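Riltley Evening Classes
Light at Home, handout 2

Welcome back! Last time we looked at daylight. Now for my favourite part - lamps, and what a shade does to them.

A bare bulb throws light everywhere, including straight into your eyes. Put a fabric shade round it and the light spreads softly, with pools above and below. A metal shade sends nearly all of it one way, great for reading and hopeless for a cosy corner!

Try this before next time: read one page at 50 cm from your lamp, then at twice that. The page gets a quarter of the light - a huge drop for such a small move.
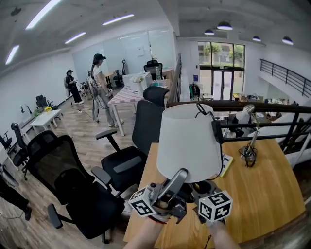
Fig. 2. Drum shade and gooseneck lamp on one desk.

Bring your notes on both distances.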